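Telell Regional Turboprop — Operator FAQ
Last revised September 2019

What routes is the aircraft intended for?
Short sectors between regional airports, typically with light passenger loads. The design range with full seats is 547 nautical miles.

How many flight crew are required?
Two. Single-pilot operation is not approved for passenger service.

Can it use unpaved runways?
Yes, with the gravel kit fitted. The kit is a factory option and can also be installed later at the Siten maintenance base. Allow 11 working days.

Who supplies the propellers?
Rasturen supplies the blades and hubs as a matched set. Blades from different sets must not be mixed on one hub.

How often is the propeller inspected?
A visual check is part of the daily inspection. The detailed inspection falls under the operator's approved maintenance program — see chapter 14 of the manual.

Is the cabin pressurized?
Yes. Dispatch with the pressurization system inoperative is allowed under the minimum equipment list, subject to an altitude limit.

Does the Yeh avionics update change the type rating?
No. Pilots who already hold the rating complete a differences course and a short written test. The update is not available for airframes with the original display units.

How are spare parts ordered?
Through the operator portal. Quote the airframe serial number and the part number in full. Orders for grounded aircraft are handled first.

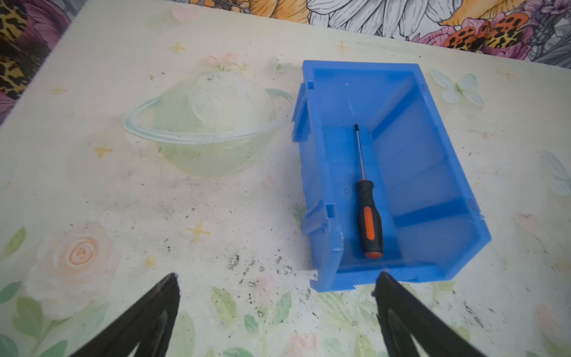 Parts returned for credit need the release certificate that came with them. Opened seals and O-rings are not accepted.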